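Druvetti Study Skills Course, Full Class Set
Stesudmont Learning Materials
Item no. 158-D
In stock, leaves our warehouse in 4 working days

The Druvetti course teaches pupils from 10 to 14 years how to study alone. It covers planning of homework, taking notes, reading a long text, remembering what was read, and preparing for a test. These are things which many teachers expect from the pupils, but the timetable often has no lesson for them. The course can be used in a homework club, in a summer program or in the normal class hour.

The set has 22 lessons. Each lesson takes one school hour, and the teacher can stop in the middle and continue the next time. It is not needed to do them in order, except lessons 1 to 4, where the pupils make the weekly plan that is used later in all other lessons.

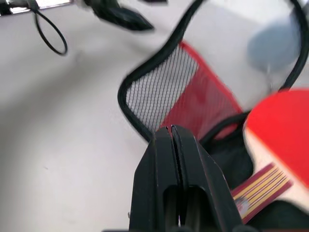 Classroom Sets > Study Skills

What you receive

Teacher's book, spiral bound, with all lessons and the answers
Pupil workbooks, one for each pupil (please choose the class size when you order)
Set of task cards in a box with dividers
Wall planner for one school term, can be written on and wiped
Access code for the printable pages

The workbooks are made for writing in, so you will need new ones for each class. The teacher's book, cards and planner can be used again for many years. Workbooks can be ordered separately in packs, and the price per workbook is the same as in the full set.

How a lesson goes

At the beginning the pupils take a card and work on it in pairs. The cards are small situations, such as "You have a history test on the same day as a football match. What do you do first?" After this comes a short explanation from the teacher, and then quiet work in the workbook. The last page of every lesson is a note to oneself, where the pupil writes what he or she will try at home. In the next lesson the class comes back to this note.

We recommend to keep the groups small if it is possible. With a big class the pair work becomes noisy, and the teacher's book has a page with advice for this.

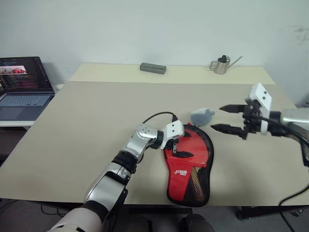 Table with paper sheet and small watering can

New in this edition

The Druvetti set replaces our older Katiyar course. Schools who own Katiyar can continue to use their cards, but the page numbers on them do not match the new workbooks. The chapter about note taking was written new, with longer texts and more space for the pupil's own notes. We also took out the lesson about using a library catalog and put in one about searching on the internet and checking what you find.

Almost 500 cards were in the old box, and many teachers told us that this was too much to keep in order. The new box has fewer cards and every lesson has its own color on the divider.
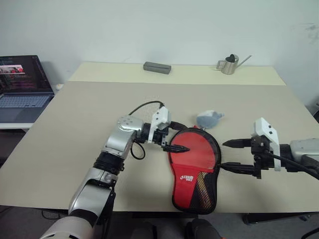 For teachers who want to look first, there is a sample with two complete lessons. It is sent by e-mail and costs nothing. Please write the name of your school in the message, and the age of the pupils, so that we can choose the lessons which fit.

Training

A half-day introduction is offered at our rooms in Drindow, next time in October. It is meant for teachers and for leaders of after-school groups. Places are booked together with the set or later by e-mail.

Ordering and returns

Schools can pay by invoice. Unopened sets can be sent back within 22 days. Workbooks with writing in them cannot be returned. If a card or a page is missing, write to us with the item number and we send it free of charge.

Page updated Aug 11, 2023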